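24 June 2026

Glue trials, batch 5, cont. Zoi Spanos out till after lunch so I did the weighing and the clamping both.

Fullby hide glue, soaked overnight in cold water, warmed slow in the double pot. Went stringy on me at first, added a splash, fine after that. Smells worse than the last lot. Strips cut from the maple offcuts, end grain sealed this time, which we forgot in December and it wrecked half the numbers.

Semex white glue is the control. Same strips, same clamps, same pads. Do NOT use the green clamps, the screw slips when you back off and you lose pressure without noticing.

Pull tests so far:
Semex, long grain: 1,991 N, wood failed before the glue did
Fullby, long grain: wood failed too, number not written down, my fault, redo
Fullby, butt joint: 207 N, clean break along the line
Semex, butt joint: not dry yet, leave it alone

207 is low. Either the joint got starved or the strip was cold when I put it together. Would bet on cold, the strips were sitting by the outside door. Next round warm them on the shelf over the heater first and get the clamp on faster. Zoi thinks I am scraping too much off with the brush. Maybe. Will do one set brushed and one set just dipped and see wich holds.

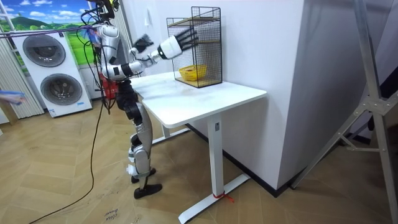

White standing desk, black mesh cage on top.

Sanding: went up to 400 on two strips just to see if a slick face hurts the bond. Everybody has an opinion on this and I can't find anybody's data. The Chatzigeorgiou handout says leave it straight off the plane, no grit at all. Planed set is marked P in pencil on the side, sanded set is marked S. Please don't rub the pencil off when wiping squeeze-out.

Broltildale want the repair advice sheet for their chairs. Told them no promises until the butt joints make sense. Their rungs are all loose in the sockets anyway so butt numbers don't tell them much, should really be testing a round tenon. Need dowel stock for that, and a drill bit that isnt bent.

To do
- redo Fullby long grain, WRITE IT DOWN
- warm strips, repeat butt joints
- order dowel
- throw out old glue pot, mold on the rim
- ask Zoi where the good scale went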